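ok thread. been sourcing for a senior firmware role for Kukska since May and the Boolean string everyone passes around is broken. going to post what I'm running instead

the old string: "firmware" AND "embedded" AND (C OR C++) AND senior. gave me 1,090 profiles. I read the first few pages and wanted to lie down. half of them are sales people who sell to firmware teams

first fix, drop "senior". people who've done this for years don't write senior. they write "engineer" or nothing or a joke. swap in the stuff they touch every day: bootloader, RTOS, "board bring-up"

second fix, NOT recruiter NOT talent NOT "account executive". yes I know, obvious. I'd left it off. Valentin Hamel spotted it over my shoulder in like four seconds, thanks Valentin

that got me down to 112. totally readable on a friday with coffee 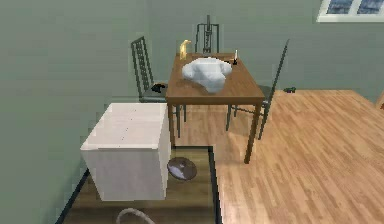

anyway 112 profiles, and the next job is finding out who might move. I do not trust the open to work flag. people turn it on in a bad week and forget it exists

what I look at: did they change their headline lately, did they start answering questions in forums again, did their old boss leave. that last one is gold, teams come apart fast after a good manager goes

tried Raloten for the contact info part. free tier is ok. it found me emails for most of them but a few were from two jobs ago so CHECK before you send. I got a very polite note back from an IT department

Dandov is better on phone numbers but I hate the export, it puts first and last name in one column and you spend your lunch splitting it. someone pls fix

messages. kept mine under 900 characters incuding the link. said the salary range in line one. said which board they'd be working on in line two. no "I came across your impressive profile", please, we can all stop

asked Hertta Lindqvist to read the draft bc she was an engineer before she hired them. she cut the whole middle paragraph. it was my favorite paragraph. she was right

replies came quick. most were "not now but who's the manager", fine, that's a conversation. 2 people asked for a call this week, both from the bootloader search, none from the old string

for the ones asking about X-ray search on code sites, yes still works, try the site plus a city plus the chip family. skip the company name, its usually missing or wrong

Lamai Nuchit has a much longer writeup on the chip family trick, go bug her for it, she taught me

will paste the full string in the replies once I fix the brackets, I think I dropped one. back monday

Contact | © Picard Sourcing Notes | Back to top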